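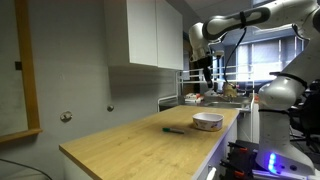
Okay, week 3, and we've finally got to the part of the planner that everybody complains about: the pregrasp pose. When your code asks for "pick up the marker," the arm doesn't go to the marker. It goes to a spot over the marker first, fingers pointing down, and then a second, much slower motion takes it the rest of the way. Two separate planning calls! A green marker lying on its side and a white bowl sitting near it is a nice little problem for this, and it's the one I want you to have in your head for the rest of these notes. The marker is long and thin, so the yaw of the gripper matters a lot. The bowl has walls, so if you want to put the marker in it you have to think about how high you let go.

Getting the pose out of perception

Last time we left off with the segmentation mask. You take the depth pixels inside the mask, throw away the crazy ones, and fit a box. For the marker, the long side of the box gives you the direction of the barrel, and you want the fingers to close across it. People mix this up every single year (I did too, for a whole Friday), and then they wonder why the gripper comes down with its fingers lined up along the pen. Draw the axes on paper before you touch the code. Seriously, use a pencil.

One more thing about yaw. A marker turned by 180 degrees is the same marker as far as a two-finger grasp is concerned, so you've got two good answers and you should pick the one closer to where the wrist already is. If you don't, the arm will sometimes do a huge slow twirl for no reason at all, and you'll run into a joint limit halfway through.

Calling the planner

We're using Brullow for the motion planning and Trunico for logging, same as in the first assignment. The order goes like this:

1. Update the collision world (counter, wall, cabinets).
2. Plan to the pregrasp, free motion, time limit 500 ms.
3. Plan straight down, Cartesian, low speed.
4. Close, then check the finger width.
5. Plan straight up again before anything else.

Step 1 gets skipped a lot, and I get it, it's boring. But wall cabinets are exactly what an elbow likes to find on its way to the far end of a counter. The planner only knows about the things you told it about. Put them in as plain boxes and make them a bit too big.

If step 2 times out, don't just crank up the limit. Try 3 different start seeds first. I once saw a group raise it to 800 and then to several seconds, and the real trouble was a goal pose sitting inside the countertop box (their table height was in centimeters, oops).

For step 4, a finger width of zero means you closed on air. Go back up, look again, replan. Please don't retry from the same pose with the same mask, you'll get the same air!

For next class

Take the Wumbei starter file and fill in choose_yaw() and pregrasp_from_box(). Run it in the Drerier simulator with the marker at several angles, including one where it nearly touches the bowl. Save your Trunico logs, the failed runs too, and bring one plan that surprised you. We'll go through those together before we start on placing.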